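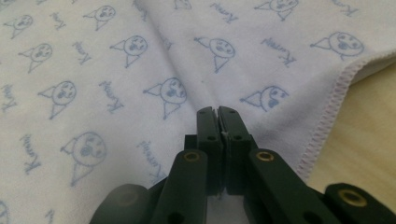
Printed cloth in lavender white with light blue figures and lettering.

Flemgate Printed Tea and Hand Cloths

Sold singly or in packs of 7
Ships from our Vulia warehouse

Product overview

Flemgate cloths are made for kitchens, bathrooms and kids' rooms. They are lightweight, quick to dry and printed on one side. The back is left plain. Each cloth has a sewn hem on all four sides and a hanging loop at one corner, set into the hem so it does not pull loose in the wash.

The print goes on before the cloth is cut, so the pattern runs right up to the hem and the repeat may start at a different point from one cloth to the next. If you are buying several to hang side by side, expect the figures to line up differently on each.

The range replaces the older Desmet cloths, which we stopped carrying last December. Customers who own the Desmet version will find the new ones slightly thinner and a little larger. The hanging loop has also moved from the middle of the short side to the corner.

Sizes

Hand: fits a standard towel ring or a hook by the sink.
Kitchen: longer, hangs over an oven door handle without slipping off.
Bath: available in plain colors only. There are no current plans to print this size.

All sizes may shrink a little the first time they are washed. We cut them oversize to allow for this, so the listed size is the size after washing.

Colors and patterns

Printed cloths come in light and dark grounds. Prints are one color only. Plain cloths are available in white, gray, navy and moss.

Colors on a screen vary. If you are trying to match a wall or a set of towels you already own, order the swatch card first. It has a small piece of every current ground color and costs less than a single cloth. The price of the card is taken off your next order if you enter the code printed on the back.

Patterns are made in batches and we do not always repeat them. When a pattern is marked "last batch" on the order form, we will not have more.

Care

Wash before first use. Machine wash warm with similar colors. The dark grounds should be washed on their own for the first two or three loads.

Do not use fabric softener or dryer sheets. Both leave a coating on the fibers that keeps the cloth from picking up water. If a cloth has stopped absorbing well, wash it once with half the usual detergent and no softener, then run a second rinse.

Tumble dry low or hang dry. Do not bleach. Do not iron on the printed side. Most creases drop out if the cloth is shaken and hung while damp.

Keep away from cloths that shed lint. Cotton terry towels in the same load will leave fuzz on these, and it is hard to get off.

Use

Suitable for drying dishes and glassware, wiping counters, drying hands and lining a shelf or drawer. Not suitable as a pot holder or for handling hot pans. The fibers can melt.

For windows and mirrors, use the plain side. The printed side works but takes more passes.

Packs

Single cloth: folded, with a paper band.
Pack of 7: one size, one pattern or plain color. We cannot mix patterns within a pack.
Carton of 30: plain colors only, hand or kitchen size. Cartons are packed flat without paper bands and are meant for cafes, salons and rental properties. Allow 2 extra working days for carton orders.

Shipping and returns

Orders placed before noon leave the same working day. Orders placed on a weekend leave on the next working day. We ship to all 50 states.

Unwashed cloths can be returned within 30 days in the original band or pack. Swatch cards cannot be returned. If a hem or loop comes undone in normal use, send us a photo and the order number and we will replace the cloth. You do not need to mail the old one back.

Goes with

Flolance wall hook, single or double. Screw fixing, takes the corner loop on all Flemgate sizes.
Flolance over-door rail. Holds two kitchen cloths side by side.

Page updated Saturday, September 11, 2021. Prices are shown on the order form and do not include sales tax.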